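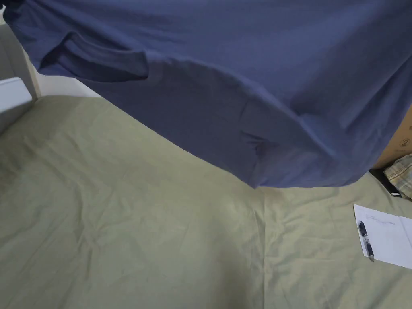

Verkusska pear spirit
Aged in oak by the Tornent distillery

Bottle of 700 ml, 40% vol.
Reference: 522
Sold singly or in a wooden case of 3 bottles

The Verkusska is the pear spirit of our house. It takes its name from the slope behind the village, where the oldest pear trees of the Tornent orchard are growing. The fruit is small and hard, and it is not very good to eat from the tree, but after some weeks in the straw it becomes soft and the perfume is strong.

How it is made

The pears are picked from the end of August. We keep them in the loft until they are ripe, then they are crushed with the skin and left to ferment slowly in closed vats. No sugar is added at this stage or later.

The distillation is done twice, in a copper still heated by wood. The first part and the last part of each run are put aside, and only the heart goes to the barrel. In a cold winter the work begins before 6 in the morning and the still is not left alone until the evening.

The spirit comes out at 72% vol. It is brought down to the strength of the bottle in several steps, with water from our own well. One must be patient here -- if the water is added too quickly the spirit becomes cloudy and loses a part of its taste.

The barrels

Our barrels are made by the Stonley cooperage, from oak which has dried in the open air. The spirit stays first in a new barrel, for some months only, and afterwards it is moved to older wood where the exchange is more gentle. The colour comes from the oak alone.

Tasting

Colour: light gold.
Nose: ripe pear, a little honey, then dry hay and vanilla.
Mouth: round at the beginning, with cooked fruit and a note of almond. The end is long and rather dry.

Serve it at the temperature of the room, in a small glass with a narrow top. It goes well with a blue cheese or an apple tart. Some of our customers like it in coffee, and we have no objection to this.

Keeping the bottle

Keep it standing, away from the light. Once opened, it can be kept for a long time if the cork is put back firmly. When less than a third is left, it is better to finish it within the year.

In the same range

Cao -- plum spirit, not aged, bottle of 700 ml
Tornent Reserve -- apple spirit, aged in oak, bottle of 700 ml

Ordering and delivery

Orders received before noon are prepared the same day. The bottles travel in a strong carton with separate places for each one. If a bottle arrives broken, please keep the carton and write to us, and we will send another.

The sale of alcohol to persons under 18 is forbidden. Please drink with moderation.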